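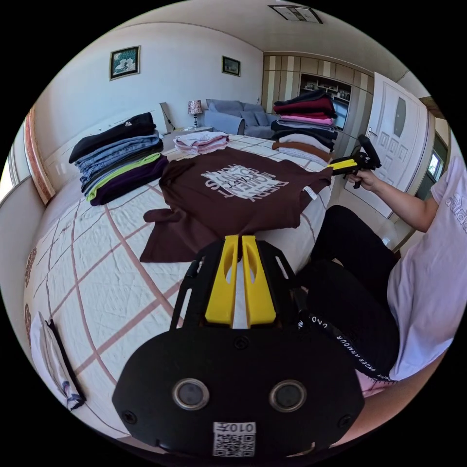 Posted August 16, 2019 by Niall Dow
Filed under: Visitor Days > Running the Demo
24 shares | 7 comments

Section 4: Folding a T-shirt for visitors

Okay, you've got the grippers charged and paired (if not, go back to Section 3 and come find me here after). This part covers the folding demo I run on Zellumell open days. I did it twice at Tandstead and once for a very full house at Carnegie, and the steps below are what I've ended up with after all three. You'll see people get hooked on this one. Everybody has folded a shirt, so everybody has an opinion!

Before people come in

1. Make the bed. A tight, smooth cover matters more than you'd think. If there's a wrinkle under the shirt, the fingers will pick up the wrinkle too and you'll drag the whole bedspread toward you in front of a crowd. Ask me how I know.

2. Put your folded stacks up near the headboard and off to the sides. Leave the near half of the bed clear for the shirt you're working on. I like to have plenty of folded stuff out so visitors get the idea that this is a long job, done over and over, and the one shirt they see is a tiny piece of it.

3. Wipe both camera lenses on each gripper with the cloth from the kit. Don't use your sleeve. I've used my sleeve, and I spent the next session looking at a greasy smear on the monitor.

4. Squeeze each trigger all the way and let go. The yellow fingers should close and spring back without sticking. If one feels slow, swap the gripper out now.

CAUTION: Keep your own fingers, and any small visitor's fingers, out of the slots in the yellow parts while somebody is on the trigger. It's a pinch, nothing worse, but it's a good hard pinch.

Running the demo

5. Sit or stand at the side of the bed, one gripper in each hand. I prefer sitting. My back is happier and the people behind me can see over my head.

6. Lay the shirt flat with the sleeves out. Pick one with big lettering on the front if you can. We have a dark brown one that says EVERY MOMENT COUNTS in white block letters, and it's great for this, because visitors can follow the words on the monitor as they get folded away.
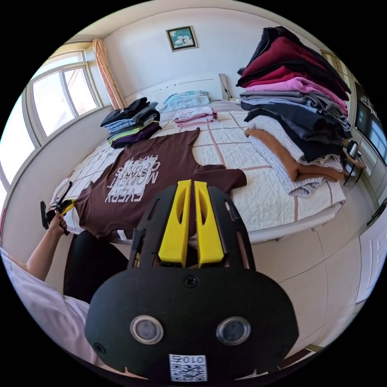 7. Start the recording in Drirketti and wait for the beep. Hold still for a second or two after it. I always want to dive right in, and then the first bit of the take is junk.

8. Pinch the shirt at the shoulder and at the hem on the same side, lift a little, and bring that side in toward the middle. Let go with both hands at the same time. Then do the other side, tucking the sleeve back if it flops out.

9. Fold the bottom up to the collar, press down lightly with the closed fingers, and carry the whole thing over to a stack. Go slow here! The tall stacks lean, and a shirt dropped from too high can take the top three down with it.

10. Stop the recording, shake the shirt out, and hand the grippers to whoever's been standing closest. They've been dying to try.

NOTE: A first-timer will want to do everything with their strong hand. Tell them to park that one on the shirt and let the other hand do the moving for one fold. It usually clicks after that.

NOTE: Please don't throw away the bad takes. A fumbled sleeve that gets picked up again is useful to us, and Drirketti lets you tag it "retry" from the drop-down.

What people will ask

How many times do you have to do this? I tell them our target for shirts is 600 good takes, and that we had 192 when I wrote this section. Somebody always groans. Then they ask when the robot gets to do it, and I say we're hoping for a first try in September, on one kind of shirt, on this kind of bed, and that jeans are a whole other conversation.

Can I keep the shirt? No. (Carnegie, I'm looking at you.)

Packing up

11. Power off both grippers and lay them in the case with the fingers facing up.

12. Copy the session over before you unplug the laptop. The folder name is the place and the take number, so the last one I ran is Tandstead-108.

Pants and towels are in Section 5.

7 comments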